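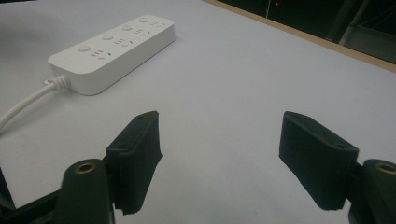
How to Find Out What Your Home Office Uses in Electricity

Most people have no idea what their desk costs them in a year. You can find out in a week with a cheap plug-in meter and a sheet of paper. No wiring work is involved.

What you need

A plug-in energy meter that reads in watts and kilowatt-hours (I use a Prillasus, but any brand will do)
Your last electric bill
Paper and pencil, or a spreadsheet

Step 1: Find your rate

Look on the bill for the price per kilowatt-hour. Some utilities split it into a supply charge and a delivery charge. Add the two together. Leave out the fixed monthly customer fee, which you pay no matter what you use.

If you are on a time-of-day plan, write down both rates and the hours they apply.

Step 2: List what you have

Write down everything at the desk that plugs in. Check behind the furniture too. Chargers, speakers and the router are easy to forget. Leave three blank columns next to each item: "on," "idle" and "off."

Step 3: Measure one item at a time

Save your work and shut down the computer before you unplug anything. Plug the meter into the wall, then plug the first item into the meter. Turn it on, let it settle for a few minutes, and write down the watts. Do the same with the item idle, and again with it switched off but still plugged in.

My own readings, for comparison:

Desktop computer, working: 90 watts
Desktop computer and monitor together, working: 153 watts

Your numbers will be different. A laptop is usually much lower.

Laser printers jump around a lot. They draw very little while waiting and a great deal when they heat up, so a single reading won't tell you much. Leave the printer on the meter for a full day and use the kilowatt-hour total.

Step 4: Measure the whole desk for a week

If everything at the desk runs from one power strip, you can put the strip's plug into the meter and read the total. Check the maximum load printed on the meter first. Do not run a space heater this way. Heaters should be plugged directly into a wall outlet.

Reset the meter to zero and work as you normally would for seven days. Write down the kilowatt-hours at the end.

Step 5: Do the math

Multiply the weekly total by 52, then by your rate. That is the yearly cost of the desk.

To work from watts, multiply the watts by the hours used and divide by 1,000. My 153 watts for eight hours comes to 1.224 kilowatt-hours a day.

Step 6: Cut what you can

Start with the "off" column. Anything that still draws power when switched off can be unplugged or switched off at the strip. Keep the router on if your phone service depends on it.

Next, look at the sleep settings. Set the monitor to go dark after ten minutes and the computer to sleep after thirty. Lowering the screen brightness helps a little as well.

Repeat Step 4 after you have made the changes. Try to pick a week with similar working hours, or the two totals won't mean much side by side.

Common problems

The meter shows zero: very small loads may be below what it can read. Write "under 1" and move on.

The meter lost its total: some models clear when unplugged. Write the number down before you move it.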